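Robot club has eaten my whole month and I'm not even sorry! We can't get at the real arm right now (it's locked up at school until August at the earliest), so everything we do is in the simulator, and my poor laptop sounds like a hair dryer. Si-woo Seol set up the shared project, Cadi Parri writes most of the motion code, and I'm the one who stares at the gripper view for hours and says "hmm, a little to the left."

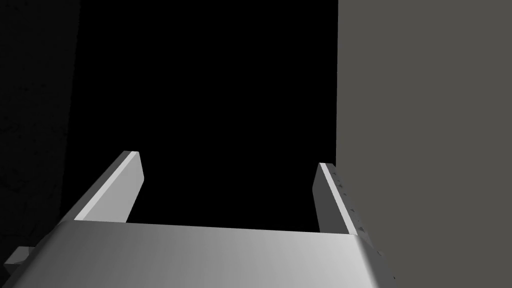
Gripper wide open, nothing in it yet.

We named our sim arm Judow, after a long argument I lost (I wanted Plandska). Our task for the summer challenge is picking up a piece and setting it down in the right spot, and each team gets 30 tries on the day. I've been practicing lining up the fingers by hand first, so I get a feel for the angles before Cadi's code takes over.
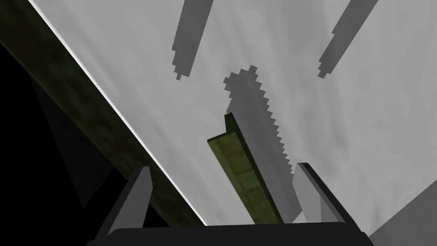
Angles are my weak point, by the way. If you come in a bit crooked you have to back off and start over, and I do that a LOT. Kobe De Bruijn says to go slower, which is easy for him, he has the patience of a rock. Anyway, our run log is up to 422 entries now and I think most of those are mine. Tomorrow Cadi wants to try a new approach path, and I promised I'd have the settings file cleaned up before then, so I'd better go do that.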